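Is a camera on the wrist worth having over one fixed beside the bin?

Asked by Thenmozhi Pai in Grippers, Arms and Cells

I've been handed the job of choosing between two set-ups for picking mixed odds and ends out of a bin. I'd like to hear from people who have run either, because the sales sheets are no help at all.

Set-up one is the Bendmont two-finger gripper with a fixed camera on a post, looking down and across. Set-up two is the Levia two-finger gripper with a small camera built into the wrist. The Levia costs 1115 more than the Bendmont once you add the bracket and the cable, and that's before anyone has spent an afternoon on calibration.

The claim for the Levia is that it "sees what it grips". I'm not convinced. When I watched the demo, the arm went to a nice tidy block in the middle of a clean tray, picked it up, put it down and everybody nodded. Our bins don't look like that. We get cups, cans, bits of clear plastic, thin rods and all sorts, and half of it ends up against the walls.

I did a small trial of my own on Friday with the demo units. Same arm, same bin, same objects tipped in each time, 117 picks with each gripper. The Levia managed four more than the Bendmont. Four! The rep was very pleased with this. I'm wondering whether I'd have got a gap that size by running the Bendmont twice.

Things I'd like to know:

Does the wrist camera hold up after a few months of knocking about, or does the calibration drift every time the arm bumps a wall?

Does it help with clear plastic? Both of mine were hopeless at it, but I may have had the lighting wrong.

Has anyone kept the fixed camera and put the money into better fingers?

I'm not after a perfect system. I'd just like to avoid buying an expensive camera that does the same job as the cheap one from a worse angle.

Svenja Reinholz

You're right to be suspicious of the four. With 117 tries a side that's well within luck, and I'd want a lot more before I spent anything on it. When we compared ours we ran 2275 picks in total, swapping grippers every batch so that neither one got all the good light in the morning. Our gap in the first couple of batches looked splendid and by the end it had nearly closed. If you only do one thing, swap them back and forth. Running all of one and then all of the other tells you as much about the time of day as it does about the gripper.

On the wrist camera, my experience is mixed. It was good for the last few centimetres, when the fixed camera's view is blocked by the arm itself. That is a real weakness of the post camera and I won't pretend otherwise. Ours sat to one side, and whenever the arm reached across to the far wall it was looking at the back of the arm and a lot of cable. You can get round part of this by taking the picture before the arm moves in and trusting it, so long as nothing rolls. Cups roll. Cans roll until they've been squashed.

Drift: we had some, though I blame the bracket more than the camera. Two screws, both short, and it turned slightly each time the gripper caught the rim. We went over to checking it against a printed target at the start of each shift. It takes a few minutes, and people skip it when they're busy, so count that as a cost too. The post camera had its own trouble when someone leant on the post, but that happened far less often.

Clear plastic was poor with both. A darker floor under it helped a little. Lower, sideways light helped more, because the edges started to show up. I wouldn't pay extra for any camera on the promise that it will find clear parts until I'd seen it done with my own parts in my own bin, old scratches and all. A scuffed bin gives the software plenty of false edges to chase, and the demo trays are always brand new.

I did go down the better fingers road. Softer pads, slightly longer, cut to a narrower tip. That got us more extra picks along the walls than the wrist camera did, for much less money. The downside was wear. We were changing pads far more often than the maker said we would, and the longer ones flexed on anything heavy. Try it first anyway, you can always undo it.

One more thing to ask the rep: what counts as a successful pick in their figures? Ours counted anything that left the floor of the bin. I count things that arrive where they're meant to go, and those are two different numbers.

greasegun_percy

just get the one with the wrist cam, everything's going that way. Had a Salosance before and it was rubbish, not the same thing I know

Tô

Can't speak for the Levia, but I'd look at where the cables run before the camera. Every wrist camera I've had anything to do with added one more cable to the bundle, and it was always that cable that caught, or went stiff, or pulled the connector halfway out so the picture dropped every few minutes. You spend a day blaming the software. Ask for the demo unit for a fortnight, and make the arm go to all the corners with the wrist turned as far as it will go, both ways. If they'll only lend it for an afternoon I'd take that as your answer.

Also agree with Svenja about the pads. Cheap and boring, so the rep won't mention them.
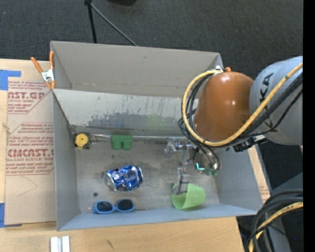
Should the objects go back in the same places for each gripper during a comparison?

Use a handful of fixed layouts for both grippers so you can compare the awkward picks directly, then add plenty of random tips on top. Fixed layouts alone can flatter whichever gripper happens to suit them, and random ones alone need far more picks before a small difference means anything. Keep the two sets of results apart when you write them down.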